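Varkmont opens its first repair counter in Idahosa

2 min read
Last updated: 22 Jul 2024

I'm Folasade Chukwu, I run the shop floor at Varkmont, and I've been dying to share this one! Our new clothing repair counter opens in Idahosa this week, with 10 menders and a wall of thread I'm frankly a bit too proud of. Bring us your ripped coats, your saggy hems, your dead zippers (yes, even the ones in old Trirkon parkas).

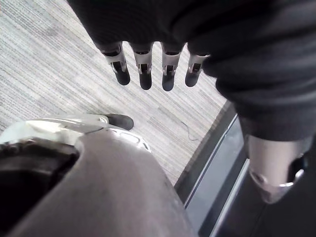 We started small at our Osov store in February, and since then we've fixed 1,000 pieces. Most jobs take 60 minutes or less. Black is what people bring in the most, plain black fabric that falls in folds like the cloth in the photo, and matching that thread is trickier than you'd think – there are so many blacks!

"I want folks to wear the coat they already love," says Zainab Obi, our head mender, who trained the whole team.

Simple hems are free for the first 149 customers. Walk in any day we're open, or ask for me at the front desk.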